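로보틱스 > 조작·조립 > 논문 전문
홈 목차 초록 본문 그림 참고문헌 인용하기
검색어를 입력하세요 상세검색

4. 작업대 위의 잔일: 전선과 기판 다루기 실험

4.1 왜 잔일인가

가정과 소규모 공방에서 사람의 손이 가장 오래 머무는 곳은 의외로 큰 물건 앞이 아니다. 컵을 선반에 올리거나 상자를 옮기는 동작은 이제 여러 조작 정책이 꽤 안정적으로 해내며, 3장에서 살펴본 선행 연구들도 대체로 이 부류의 성과를 보고한다. 반면 끊어진 전선을 다시 잇고, 기판을 뒤집어 땜 자리를 살피고, 설거지용 스펀지를 작업 받침으로 빌려 쓰는 식의 잔일은 평가 목록에서 자주 빠진다. 대상이 작고, 휘고, 반짝이며, 작업마다 배치가 다르기 때문이다. 우리는 바로 이 영역이 지금 가장 재미있는 곳이라고 생각한다. 기계가 집안일이나 공방 일을 할 수 있느냐는 물음에 답하려면 이런 작업을 정면으로 다루어야 한다.

본 장에서는 Pruddale 공방의 작업대에서 수행한 실험을 보고한다. 정책은 2장에서 소개한 Peltatance를 그대로 사용하였고, 전선과 기판을 위한 별도의 인식 모듈은 추가하지 않았다. 작업 정의와 채점 기준은 Jadadeck 작업 목록의 형식을 따랐다. 같은 목록을 쓰는 연구자라면 물체만 갖추어 곧바로 비교 실험을 해 볼 수 있을 것이다.

4.2 작업 구성

작업은 크게 두 갈래로 나뉜다. 첫째는 전선 작업으로, 피복을 벗긴 끝을 고리 모양으로 만든 짧은 전선을 그리퍼가 쥐고 기판의 헤더 핀 가까이 가져가 원하는 핀에 거는 것이 목표이다. 고리의 안쪽이 좁아서 접근 방향이 조금만 틀어져도 핀 끝이 고리를 밀어내고 만다. 둘째는 기판 작업으로, 인쇄회로기판을 집어 들고 작업대를 가로질러 스펀지 받침 위에 내려놓는다. 스펀지는 눌리면 모양이 변하므로 접촉 높이를 미리 정해 둘 수 없고, 두 장을 포개면 받침이 기우는 경우까지 감안해야 한다.

두 갈래 모두 시작 배치를 매번 바꾸었다. 스펀지는 시판되는 주방용품을 그대로 썼으며, 수세미 면이 위로 오는 배치와 부드러운 면이 위로 오는 배치를 섞었다. 두 면은 마찰도 다르고 눌림도 달라서 같은 스펀지 한 장이 사실상 다른 받침 노릇을 한다. 값싼 재료로 난도를 이만큼 조절할 수 있다는 점은 준비 과정에서 얻은 반가운 수확이었다.
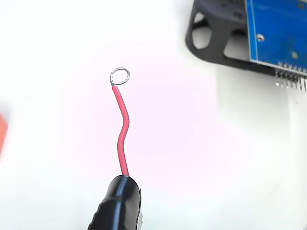
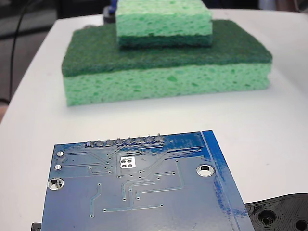 그림 4. 작업대에서 다룬 물체. 첫째 사진: 끝이 고리 모양으로 구부러진 빨간 전선과 파란 기판의 헤더 핀. 둘째 사진: 헤더 핀의 땜 자리가 드러난 기판 밑면과 포개 놓은 주방용 스펀지.

4.3 관측의 어려움

그림 4의 두 사진을 나란히 놓고 보면 같은 작업대에서도 정책이 신경 써야 할 단서가 얼마나 다른지 알 수 있다. 전선 작업에서 결정적인 정보는 은색 고리의 기울기이다. 고리가 비스듬하면 영상에서는 납작한 타원으로 나타나고, 정책은 이 타원의 모양에서 접근 각도를 읽어 내야 한다. 밝은 배경에서는 가느다란 금속선의 윤곽이 쉽게 묻힌다. 피복의 선명한 색은 큰 도움이 되지만, 피복이 끝나는 지점부터 고리까지의 짧은 구간은 색 단서에 기댈 수 없다.

전선 자체의 휨도 문제이다. 그리퍼에서 곧게 올라오던 전선이 중간에서 휘면 고리의 위치는 손가락 끝의 위치만으로 계산되지 않는다. Peltatance는 손가락의 자세를 목표로 삼는 대신 고리와 핀의 상대 위치를 매 순간 다시 추정하며 움직인다. 그 결과 시도 도중 전선이 흔들리더라도 상당수의 경우 스스로 경로를 고쳐 나갔다. 실험을 지켜보던 우리가 가장 즐거워한 대목이다!

기판 작업에서는 가림이 더 큰 부담이었다. 기판이 카메라 가까이에 있으면 화면의 넓은 부분을 차지하고, 내려놓을 자리는 그 너머에 작게 남는다. 더구나 기판이 받침 위에 가까워질수록 마지막 순간의 접촉면은 기판에 가려진다. 광택이 있는 표면에 맺히는 반사도 기판 가장자리를 추정하는 데 방해가 되었다. 우리는 가려지기 직전의 받침 위치를 짧게 기억하도록 정책의 입력 구간을 늘렸고, 이후 가장자리에 걸쳐 놓는 실수가 눈에 띄게 줄었다.

4.4 결과

두 갈래를 합하여 모두 404회의 시도를 채점하였다. 성공률은 기판 작업이 73%, 전선 작업이 66%였다. 채점은 엄격하게 하였다. 전선 작업은 지정한 핀에 고리가 걸린 채 그리퍼가 물러나야 성공으로 보았고, 옆 핀에 걸린 경우는 실패로 처리하였다. 기판 작업은 내려놓은 뒤 기판이 미끄러지거나 스펀지에서 떨어지면 실패이다. 사람이 중간에 손을 댄 시도 역시 실패에 넣었다.

전선 작업의 수치는 얼핏 낮아 보일 수 있다. 그러나 이 작업에 쓰인 정책이 전선 전용으로 설계된 것이 아님을 떠올리면 우리는 이 결과가 대단히 고무적이라고 본다. 실패의 대부분은 마지막 접근 단계에서 나왔다. 고리가 핀 끝을 스치며 옆으로 밀리는 유형이 가장 잦았고, 그다음은 전선이 손가락 사이에서 돌아가 고리의 방향이 바뀌는 유형이었다. 앞의 유형은 힘 감지를 더하면 개선될 여지가 크다. 뒤의 유형은 손가락 표면의 재질과 홈 모양에 달린 문제로 보이며, 현재 Villanueva 작업장에서 다른 형태의 손가락을 시험하고 있다.

기판 작업의 실패는 받침 쪽에 몰려 있었다. 스펀지를 한 장만 둔 배치에서는 실패가 드물었던 반면, 두 장을 포갠 배치에서는 위쪽 스펀지가 밀려나면서 기판까지 함께 미끄러지는 경우가 있었다. 수세미 면끼리 맞닿게 포갠 배치가 비교적 잘 버텼다는 관찰도 적어 둔다. 다만 배치별 시도 수를 고르게 맞추지 않았으므로 이 차이를 통계적으로 주장하지는 않는다.

4.5 논의

그렇다면 기계는 이제 이런 일을 맡을 수 있는가? 현재로서는 사람이 곁에서 결과를 확인하는 조건이라면 기판을 옮겨 놓는 일은 맡겨 볼 만하다. 실패하더라도 다시 시도할 수 있고, 부드러운 받침이 충격을 덜어 주기 때문이다. 전선을 핀에 거는 일은 아직 이르다. 옆 핀에 잘못 걸린 고리는 전원이 들어간 뒤에야 드러날 수 있으며, 우리의 채점 기준에서는 한 번의 실패에 불과한 일이 실제 공방에서는 부품 하나의 손실이 된다. 잘못 걸린 상태를 정책 스스로 알아차리고 멈추는 기능이 성공률 못지않게 필요하다.

속도 역시 숙제이다. 숙련된 사람은 고리를 핀에 거는 동작을 거의 보지도 않고 끝낸다. Peltatance는 핀 앞에서 여러 차례 머뭇거리며 추정을 고쳐 잡는데, 이 머뭇거림이 성공률을 끌어올린 장본인이기도 하여 무작정 줄일 수는 없다. 다음 장에서는 접근 단계의 추정 횟수를 바꾸어 가며 속도와 정확도의 관계를 살펴보고, 같은 정책을 행주 개기와 병뚜껑 닫기에 적용한 결과를 함께 다룬다.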